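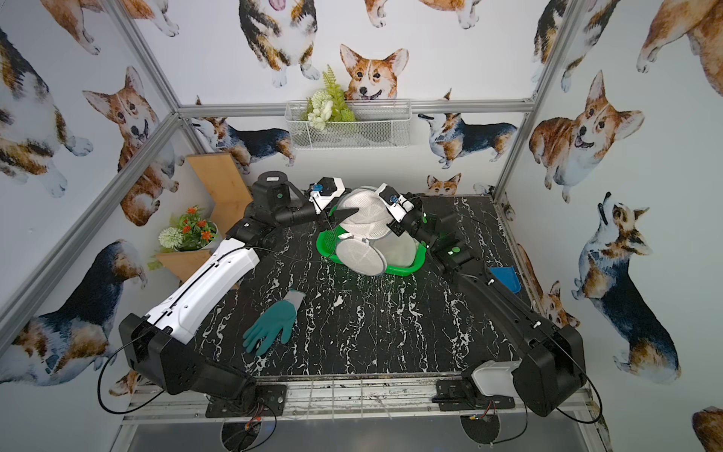 Corgis on three walls.

I have been thinking about wallpaper since January, when we signed for the apartment and I said, out loud and in front of a witness, that I would "do something" with the hallway. The hallway is beige. It's the beige of dentists and hotel corridors, and it has had 2 coats of it, the second slightly worse than the first.

So I ordered samples. You can order a lot of samples. The Plurine people will send you any pattern they make in a piece the size of a paperback, and I now own enough of these to paper a medium dog. I taped them up by the coat hooks and looked at them in the morning, then again at 6 p.m., when the hall gets whatever light the neighbors are finished with.

What I learned is that I have no taste, only moods. At breakfast I was a person who wanted thin gray stripes. By evening I wanted herons. There was a fern I loved for nine days and then couldn't be in the same room with.

The animals are the real trap. An animal print is charming on a sample because there's one animal on it. On a roll there are 300 of them, all with the same expression, and they're all looking at you while you hunt for your keys. I say this as someone who still has the corgi tab open.

Then there's the matter of price. The one I liked best, a sort of smudgy orchard from Ebihara, came to $600 for the hallway before paste. I did the sum twice, the second time with shorter walls. I could get the cheap Vellix version, where the pears look like light bulbs, but I'd know.

My other half, who has been very patient, asked if we could just paint it green. I said green was a big commitment. This was from a woman with a heron taped to the thermostat.

Current status: the stripes are down, the fern is in the recycling, and the orchard is still hanging on by one corner. I've bought a tub of Pirkel paste because it was on sale. It keeps for a year unopened, according to the lid, and I intend to use all of that year.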